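Ground bounce on the Rivel board, part two

31 Oct 2024

I left the Rivel board in a drawer in July with one problem open. The ADC readings jumped by 8 counts every time the relay driver switched, and I had run out of ideas that didn't involve a new layout. Last week I took it out again.

The board is 2 layers, with the analog section on the left and the relay driver on the right. Supply comes in at the bottom through a Ninau buck module. I had split the ground plane between the two halves and joined them at one point under the module, as an old app note told me to.

First I put the scope on the reference pin, using the short spring ground instead of the long clip lead. With the clip lead I had been seeing a lot of ringing in July, and most of it was pickup in the lead. With the spring there was one clean step, lined up with the relay edge.

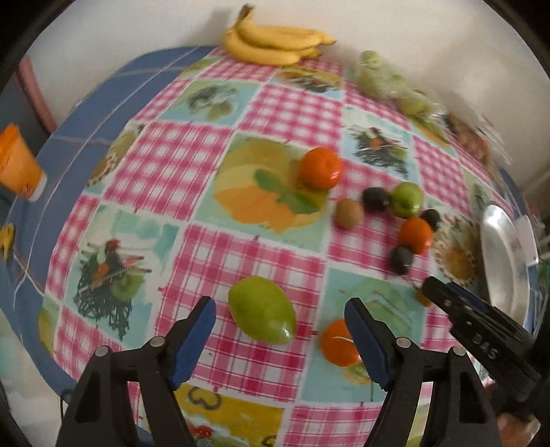

Photo: Ardeleanu / own work

The step made sense once I traced the return path. The gate signal for the relay driver crosses the split, and its return current has to go all the way down to the join and back up the other side. The ADC reference ground sits right next to that join, so it moves whenever the gate does.

I scraped the solder mask on both sides of the split, next to the gate trace, and bridged it with a short piece of copper braid. The jump went down to 2 counts. Then I added a 221 ohm resistor in series with the gate to slow the edge – the relay doesn't care – and logged 1000 readings with the relay clicking the whole time. I couldn't find the edges in the log anymore.

For the next revision I'll drop the split and use one solid ground, with the parts kept in their own areas. I also want to move the reference cap closer to the pin. The Grinon board uses the same driver circuit and the same split, so that one needs checking too.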